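Print this page | E-mail this page

How do I stop folded cloths sliding about and coming undone on a wooden table?

Posted by Saron Alemayehu, October

I do the folding for a small guest house, mostly cloths and napkins, some white and some dark navy. I fold on a wooden table with a smooth finish and pile things up at the far side as I go. Two problems. The first is that the bottom cloth never stays square. By the time I have put a second one on top, one side has gone into bunches and the layers have opened up at a corner. The second is that the dark ones are cut a bit differently from the white ones, with rounded corners on some, so they never match the cloth underneath and a corner always sticks out past the side.

I have tried ironing first and it makes no difference once they are stacked. I don't want to use clips. The cupboard shelf is 33 cm deep and the piles have to go in without being folded again. Is it the table, the cloth or me?

Answer 1

Probably a bit of all three. I worked in the linen room at Siller for two winters and we had the same trouble with the thinner white cloths.

Fold on the part of the table nearest you and only move the cloth when it is finished. If you fold at arm's length you pull one side more than the other, and that side bunches. Lay the cloth flat, smooth it from the middle outwards with the side of your hand, then fold in half and smooth again before the next fold. Most people smooth once at the end, and by then the crease is already in the wrong place.

When you move it, slide your whole forearm under and carry it. Dragging it across the wood pulls the bottom layer back and leaves the others where they were.

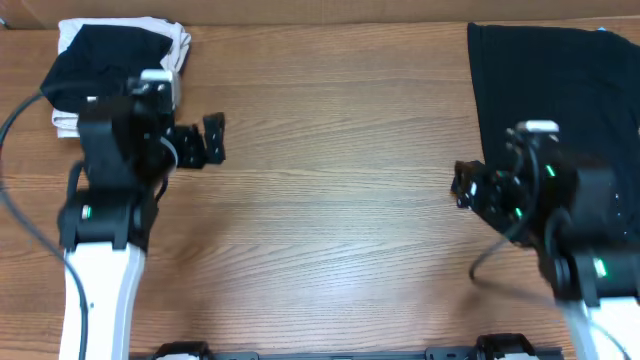

The order of the pile matters as well. Put the larger cloth at the bottom with its closed fold facing you, and the open edges to the back. Then set the next one down from above, closed fold also towards you, and leave it alone. If it lands crooked, lift it right off and put it down again. Pushing it straight with your fingers is what ruffles the one below.

For the shelf, cut a piece of stiff card to 30 cm and fold round it, then pull the card out. We had one made of thin board that lasted years. Your cloths will all come out the same depth whatever shape the corners are, and you have a little room to spare at the front of the cupboard.

I would keep the navy and the white in separate piles anyway. Dark lint shows on white, and new navy cloth can give off colour if either one is put away damp.

Answer 2

Put an old towel down on the table. Works for me.

Answer 3

The towel is fine for small napkins but on bigger cloths it creeps along with whatever you are folding. A piece of cotton blanket stretched over the table and tucked under is better. I bought the Reuter table felt when the shop in Brurevwood was closing down and it does the same job, though it is too thick to iron on — the iron sinks in and you get a ridge.

I disagree with the first answer about ironing. Iron after the first fold, then leave it until it is quite cool before you fold again. Warm cloth will not hold an edge. A very light spray starch helps on the white ones, but go easy on anything you use for drying, as it stops it soaking up water.

On the rounded corners, don't try to line them up. Go by the straight sides and let the corners fall where they like. If a pointed one sticks out, tuck it under before the last fold.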